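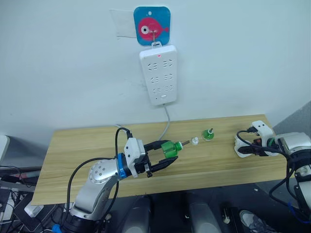 La multiprise du bureau, sur son crochet poisson.

Forum Dellitham > Vie en location > Aménager sans percer

Sujet : Crochets adhésifs, vous les laissez au mur combien de temps ?

bohdan_boiko
7 février 2023
Bonsoir à tous,
Je me lance, après avoir lu ce forum en silence pendant des mois (et y avoir trouvé, soit dit en passant, la recette de mastic qui m'a sauvé la salle de bains). Nous sommes locataires d'un petit trois-pièces, le bail interdit les trous dans les murs, et donc chez nous tout tient avec de l'adhésif : les torchons, les clés, le calendrier de ma fille, les guirlandes, et même la multiprise au-dessus de la table. Nous déménageons en juillet et je commence à me faire du souci pour l'état des lieux. Les plus vieux crochets sont là depuis notre arrivée, ils n'ont jamais bougé, et je me demande si la peinture ne va pas venir avec. Est-ce que certains d'entre vous ont déjà tout retiré d'un coup ? Sèche-cheveux, fil dentaire, huile de cuisine, j'ai lu de tout et son contraire. Merci d'avance pour votre patience, et bonne soirée !

Nimal D.
Bonsoir Bohdan et bienvenue,
Sèche-cheveux, sans hésiter. Tu chauffes à puissance moyenne, tu attends que la colle devienne molle, puis tu passes du fil dentaire derrière en sciant tout doucement de haut en bas. J'ai rendu deux appartements comme ça — dont un avec une entrée entière de patères, ma femme collectionne les chapeaux — et on m'a rendu la caution les deux fois. Le plus long, c'est la patience ! Commence par un crochet caché derrière une porte, tu sauras tout de suite à quelle peinture tu as affaire.

Ostap_K
Je me permets de ne pas être d'accord avec Nimal, en toute amitié. Sur une acrylique mate bon marché, la chaleur ramollit la peinture en même temps que la colle, et tu repars avec une belle pastille de plâtre nu. J'ai été peintre pendant 16 ans, j'en ai rebouché plus que je ne voudrais. Sur ce genre de mur, je préfère tirer à froid, la languette bien parallèle au mur, très lentement, quand le modèle en a une. Pour les stickers transparents sans languette, fil dentaire seul. Et pas d'huile, je t'en supplie : ça laisse une auréole qui traverse deux couches.

Nimal D.
Pour l'huile je te rejoins complètement. Pour la chaleur, je dis bien puissance moyenne, je n'ai pas parlé de décapeur thermique !

Chalerm
Bonjour tout le monde. Un mot sur la multiprise, puisque Bohdan en parle. Je ne suis pas tranquille avec ça. Un crochet adhésif, ça peut lâcher sans prévenir, surtout l'été, et là ce n'est pas un torchon qui tombe. Chez mes parents, celui de la cuisine a cédé en pleine nuit avec la louche et l'écumoire, on a tous cru à un cambriolage. Moi je la poserais sur la table, ou dans une boîte range-câbles. Jatoi en vend une très bien, j'ai la mienne depuis longtemps.

bohdan_boiko
Merci Chalerm, je prends note. Je l'avais accrochée pour que le petit dernier ne tire pas dessus, il en est à l'âge où il met les doigts partout. Mais tu as raison, je vais regarder les boîtes. Ma fille a surtout demandé qu'on garde le poisson, c'est elle qui l'avait choisi au magasin.

Ostap_K
Rien n'empêche de le recoller dans la nouvelle chambre avec une pastille double face, pour un pyjama il fera très bien l'affaire. Gratte l'ancienne colle avec le pouce, ça roule en petits boudins, c'est même assez agréable.

MaksymSk
Je débarque avec une question de débutant : vous dégraissez le mur avant de poser ? Mon proprio me réclame 3 éclats de peinture dans le couloir et je suis presque sûr que deux étaient là avant moi, mais je n'avais pas pris de photos à l'entrée. Leçon retenue.

Nimal D.
Toujours, Maksym : un chiffon, un peu d'alcool ménager, on laisse sécher, on colle, et on n'accroche rien avant le lendemain. Pour tes éclats, relis ton état des lieux d'entrée ligne par ligne, parfois il y a un « traces d'usage » glissé quelque part qui change tout.

bohdan_boiko
Petit retour, comme promis. J'ai essayé derrière la porte du cellier : fil dentaire à froid d'un côté, sèche-cheveux de l'autre. À froid, impeccable. Au sèche-cheveux, un tout petit manque, grand comme une lentille. Un point pour Ostap, donc, du moins sur nos murs. Pour la retouche, je pensais prendre un fond de pot blanc chez Flarken, mais lequel ? Il y a au moins six blancs !

Ostap_K
Apporte-leur l'éclat dans une enveloppe et compare à la lumière du jour, devant la porte du magasin. Et retouche au pinceau fin, en tapotant.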